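Última actualización: 24 de septiembre

Dostura abre su nueva sala de preparación de material sanitario

Con mucha ilusión, y después de unos meses en los que la paciencia de todo el equipo se puso a prueba más de una vez, Dostura anuncia la apertura de su sala de preparación de material desechable, desde la que se atenderá a 29 centros de salud y residencias de la zona.

El trabajo se organiza sobre una mesa de rodillos metálicos, con bandejas rojas y un cajón azul para separar jeringas, tubos, sobres y compresas antes de armar cada pedido. «Quien ha abierto un armario de curas con prisa sabe lo que vale encontrar cada cosa en su sitio», comenta Iara Bustos, responsable de la sala – y lo dice con el cariño de quien pasó muchos años al otro lado del mostrador.
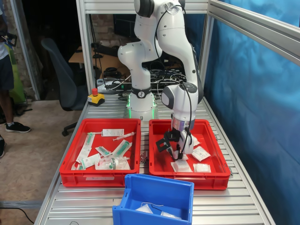

Material en sus envases, en la mesa de rodillos.

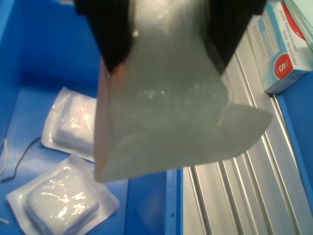

Un catálogo pensado con los centros

El catálogo inicial reúne 127 referencias, elegidas tras largas y muy agradables conversaciones con el personal de enfermería, al que queremos dar las gracias de corazón. Durante el periodo de prueba se prepararon 1.013 pedidos, y de ellos salieron bastantes cambios, entre otros el orden de las bandejas y el tamaño de las etiquetas.

«Nos gustaría que cada centro sintiera la sala un poco como suya», añade Amancay Gallardo, coordinadora de pedidos. En noviembre habrá visitas para los equipos que quieran conocerla – basta con avisar a su contacto habitual en Dostura.

Categoría: Notas de prensa / Salud y suministros

También reciente:
Dostura y Korby renuevan su acuerdo de reparto
Domínguez amplía su almacén de material de curas
Flemon presenta sus nuevas etiquetas para bandejas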